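Ameo Electric Fan Controller, single fan
Wornport part no. 53

The Ameo switches one electric radiator fan from its own temperature probe. It does not need a spare output on your ECU, and it will work on a car with no ECU at all. The fan comes on softly and ramps up with coolant temperature, so the headlights don't dip at idle every time it starts.

It is a sealed unit with two bolt holes and a single plug. Rated load is 41 amps continuous. That covers most single fans sold for older four and six cylinder cars. For a twin setup, use one controller per fan or look at the Moser dual unit, listed separately.

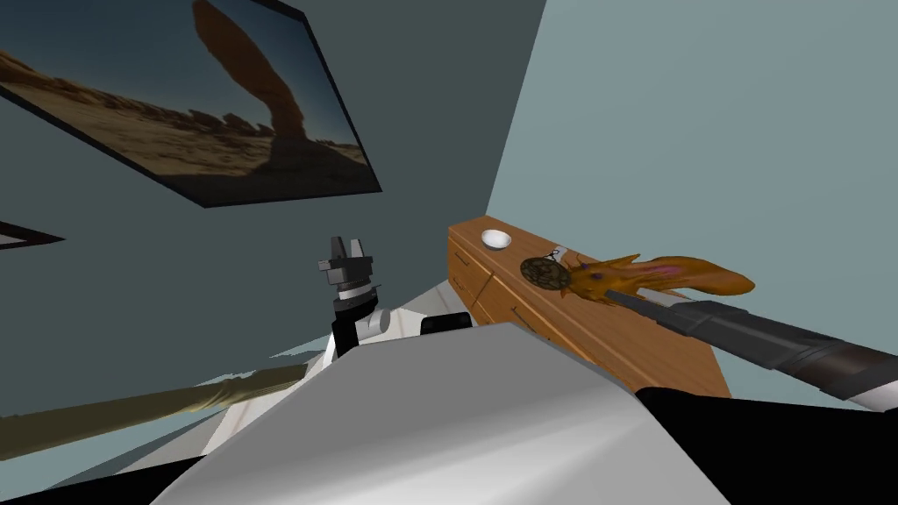 Framed desert picture, with the wooden dresser on the lighter wall.

What comes in the bag
Controller, plug with pins already crimped, temperature probe on a 3 meter lead, probe clamp, fuse holder with fuse, two bolts with lock nuts, printed wiring sheet.

The power and fan wires are 14 gauge on the short tails only. For a longer run to the battery, go up a size. We don't supply battery ring terminals because everyone's battery posts seem to be different.

Wiring
Red goes to battery positive through the supplied fuse. Black goes to a clean chassis ground, and please scrape the paint. Blue goes to fan positive. Fan negative goes to ground as usual. White is the ignition feed and only wakes the controller up. Put it on a circuit that stays live while cranking, or the controller will restart each time you hit the starter. That does no harm but the fan will take a moment to come back.

Green is the override. Ground it and the fan runs at full speed. Most people take it to a dash switch or to the A/C pressure switch. If you don't need it, tape the end and tuck it away.

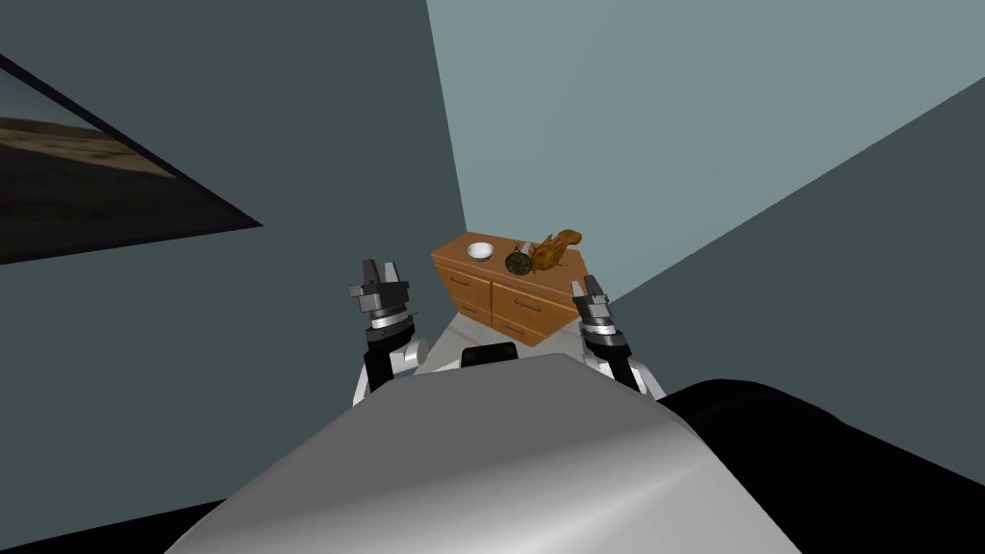 Do not share the ground with the ECU sensor ground. The fan is noisy electrically and you will see it in the coolant and throttle readings. If your idle wanders only when the fan is running, check this first.

Setting the temperature
There is one dial, under the rubber plug. Warm the engine until the gauge sits where you want the fan to start, then turn the dial slowly clockwise until the fan just begins to move. Put the plug back. Full speed follows a few degrees later and is not adjustable on this model. The Plorkisley version has a second dial for it.
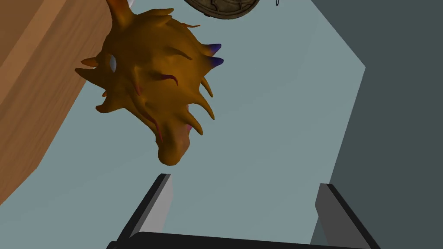
Gertraud Haslinger wrote to us that her fan ran all the time until she moved the probe from the inlet side of the radiator to the outlet side. She had set the dial as far as it would go and it made no difference. After the move she was able to set it near the middle, and it has stayed there since May.

We now recommend the outlet side for all cars with the thermostat in the top hose. With the thermostat on the return side, use the inlet. 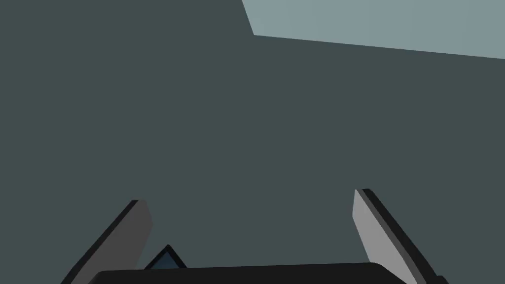 The probe sits against the radiator core and is held by the clamp, with no drilling and no hose cutting. Push it in gently between the fins and stop when you feel the tube. Open the clamp before you offer it up. Its two legs should lean away from each other in a wide V, like the two gripper fingers in the picture, so that they pass either side of the probe without dragging it sideways. Then squeeze them together and fit the screw. Finger tight plus a quarter turn is enough.

Known issues
Early units had a stiff plug latch. A little silicone grease fixes it. If yours has cracked, email Gion Zürcher at the Wornport counter with your order number and he will send a plug.

Orders placed after 21st December ship when we reopen in the new year.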